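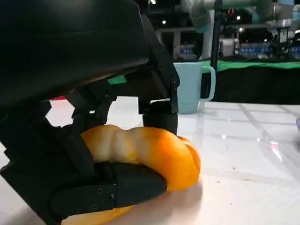
Yellow pepper, held. Mug in attendance.

January, late, kitchen table

We crossed 487 today. That is 487 good demonstrations of a robot putting a pepper somewhere, every one of them performed by a person with a sore wrist, and for most of this month the person has been me. The target is 1,000. I did the subtraction on the bus and then looked out of the window for a while.

I should write down what the job is now, while it still seems odd to me, as I notice it seems less odd each week. I sit on a stool beside the table with the control handle in my right hand. I move my hand, the arm moves its hand. I squeeze, it squeezes. I put the pepper where the sheet says the pepper goes, press the pedal with my left foot to say I'm done, and Stoment files the whole thing away with a number on it. Then I put the pepper back by hand, in a slightly different spot, and do it again. When my mother asked over the holidays what I do I said I was a teacher, and she was so pleased that I left it there.

Peppers are a bad student's subject. They have lumps. You close on one where it looks flat and it rolls, very slowly, like someone turning over in bed. An onion is a ball and behaves like a ball. A banana at least has a plan. With a pepper on its side you want one finger coming down on the shoulder and the other tucked in low across the front, and you want to get there in a single smooth movement, because whatever I do the model will do. If I dither over the pepper, it will learn to dither over peppers. It learned this from me already, in the first batch. We ran the early model before the break and it went down to the pepper, stopped, drew back a little, tilted, and went in again. Everybody in the room looked at me. It was like hearing your own voice on an answering machine, only the machine weighs more than I do.

So now I am trying to be decisive. I'm 34 episodes into being decisive, or whatever it was after lunch, I lost track. The trick I've found is to breathe out on the way down. I haven't put that in the notes.

The morning went well enough. I came in before the heating did and had the place to myself until 11. The overhead lights come up off the white tabletop in long stripes, and I moved my stool twice to get one of them out of my eyes. The camera at the wrist has to put up with them. Somebody on the software side says variation in the light is good for it. Somebody on the software side says this about everything: the glare, the specks on the table, my bad tempers. I wiped the table down last week and was told, kindly, that I needn't be so thorough.

The blue mug is part of the lesson now as well. It started out as a thing to go around, and I got so used to swinging wide of it that when it was taken away for a day I kept swinging wide of nothing. We had to throw out that whole run. An arm that steers politely around an absent mug is a hard thing to explain to Pelletier, who are paying for this and who would like it to pack vegetable boxes someday. They sent their list over again this afternoon. It has gained a line about zucchini. I have views on zucchini, mostly about the ends.

Things thrown out today, for my own benefit:

Three where the pepper rolled and I chased it.
One where I sneezed. The arm sneezed too.
One that was perfect, except that I had never pressed the pedal at the start, so it exists only in my memory.
Two where I was showing off.

The showing off is a real problem. When visitors come through I start doing it with a flourish, a small lift of the wrist after the release, like a waiter. A pair came by from the Bundow office before lunch, very nice, good shoes, and I flourished at them shamelessly. Then I had to go back and mark my own episodes as bad, with a reason from the drop-down. There's no entry for vanity. I used "operator error."

One of them had a go. I always enjoy this and try not to let it show. New people grip the handle as if it might get away, and they watch their own hand, and the arm wanders off toward the ceiling while they do. This one got the pepper on the fourth try and gave a little shout. I'd forgotten that. On my first day I got a lemon into a bowl and went home and told everyone.

Lunch was from Clilletti, the eggplant again. I ate with my left hand and was annoyed by how poor the trajectories were.

After lunch we argued, in a friendly way, about hand guiding. For the first week we did it the old way, holding the arm itself and pushing it through the motion, and a couple of the others would like to go back to that for the awkward grasps. I see their point. You can feel the pepper through the arm, a bit, and with the handle you feel nothing at all, you just watch for the moment it stops slipping. But with hand guiding there's a human forearm in every shot, mine, in the gray cardigan, and I don't want a robot that waits for a gray cardigan before it starts. I also don't want to bend over that table 12 times before each coffee. I said the first part out loud and kept the second to myself. It was left open, as everything is by three in the afternoon. 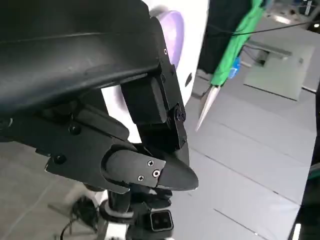

My feud with the gripper is in its second week. Late in the afternoon the grasps started coming in a hair to one side of where I'd sent them, or I believed they were, and after this many peppers you can't always tell whether it's the machine or your own wrist giving up. I parked the arm and went around it with the good screwdriver. The pointed finger has a little plate on it with three silver Phillips heads, bright little things on all that black, and I have come to know them as one knows the neighbors. I tried each of them. They were all tight, and each was as tight as the last time, and I felt a little foolish for having asked. Then I checked the two round black ones on the side bracket, which I like less, as they're harder to see and I have to get my head down near the floor tiles to do it.

Recalibrated anyway. It took 11 minutes by the clock over the door, and afterward the offset was gone, or I'd stopped believing in it. I did another five peppers to be fair to both of us. They were good. Number 487 was one of those, and I'd love to say I knew it as it happened, but I was thinking about whether I had milk.

Something I keep meaning to write here. People ask if it's strange to be teaching the thing that will do the job. The trouble is that it's nobody's job. I have never met a person employed to move a single pepper eight inches to the left. What I do find strange is how much of it I never knew I knew. Try telling somebody how to pick up a pepper. You'd say, well, pick it up. But I slow down just before I touch. I open wider for the big ones than I need to. I come in from the right if there's a choice, always, and I couldn't tell you when that began. All of it's in there now, filed by Stoment with numbers on, the habits along with the skill, and no way that I can see to hand over one without the other. Some warehouse is going to have a row of arms that all favor the right side because I once had a desk against a wall.

I reached for a glass at the sink just now and slowed down before I touched it.

Tomorrow: more peppers, the red ones if the order has come. Swap handles with the other station and see whether my wrist improves. Ask for a lower stool. Ask whether the zucchini can be discussed. Move the mug, a little, and write down where to.

Bought milk. Forgot bread.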